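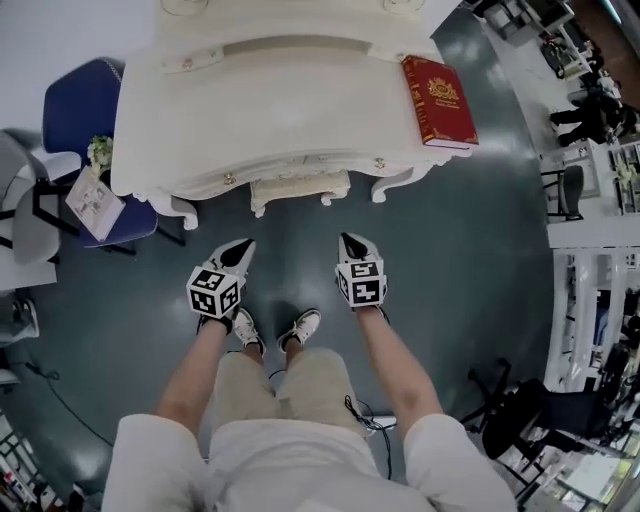
What does the Hirneck desk set cover?
It covers the writing desk, the things kept on and beside it, and the seating that goes with it, with one record per object and a short note on where each object belongs.

Contents

objects.csv — one row per object, with name, colour, finish and usual place
places.csv — one row per surface: desktop, drawer, chair seat, floor
notes.txt — free remarks, 20 entries

Naming

The desk is entered as "desk, cream-white, carved". Drawers are numbered from the left, facing the knobs. The footstool has its own row and is not treated as part of the desk. Its place is "under desk", even where it sits only partly underneath. The dark navy chair is filed under seating, whatever has been put on it.

The red hardcover with the gold border is filed as "book, red" and its place is the desktop. Cards and booklets share one category, as the two were often confused in the first version. Flowers are entered by the bunch, with petal colour only.

Changes

Version 3 merges the Koubek and Zostimmont lists. Where they disagreed on a colour, the Koubek wording was kept — the Zostimmont list used "ivory" and "cream" for the same finish. Version 2 is no longer maintained.

Known gaps

Drawer contents are not recorded. Floor coverings have no category yet; one is planned for June.

Maintained by Mal-soon Hyun. Last edited Mar 9, 2022.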